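Teratcombe Clinic Opens Group Program for People Living With Essential Tremor

TERATCOMBE, Thursday, October 3, 2019 – Lasura Neurology Center will begin a weekly group program this month for adults with essential tremor, a movement disorder that causes shaking in the hands, head or voice.

The program runs for six sessions and is open to patients of any neurology practice in the area. Each group has 30 places. Family members may attend at no extra charge.

"Many of our patients were told for years that they were just nervous," said Shahla Najafi, the center's clinical director. "They stopped eating out. They stopped signing checks in front of people. Medication helps some of them, but they also asked us for practical help with the day."

Sessions will cover how tremor is diagnosed, what current drugs can and cannot do, sleep and caffeine, and when to ask about surgery. Two sessions are set aside for daily tasks such as writing, pouring and using a phone, and will be led by occupational therapist Pravesh Sibiya.

Rigoberto Arboleda, a retired machinist who has had tremor in both hands since his thirties, helped plan the program and will speak at the first meeting.

"I wanted to meet other people with it," Arboleda said. "I had never talked to one – not outside a waiting room."
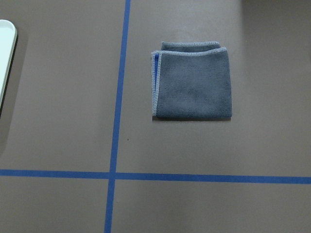 How to Register

Registration is open now through the Lasura front desk. A referral is not required, but new participants should bring a list of their current medications. The fee is $5 per session and can be waived on request. Sessions are held in the ground floor meeting room at the center's Trokside building, which has step-free access.

About Lasura Neurology Center

Lasura Neurology Center provides outpatient care for tremor, Parkinson's disease, epilepsy and migraine.

Media contact: Lungile Masilela, Communications Office, Lasura Neurology Center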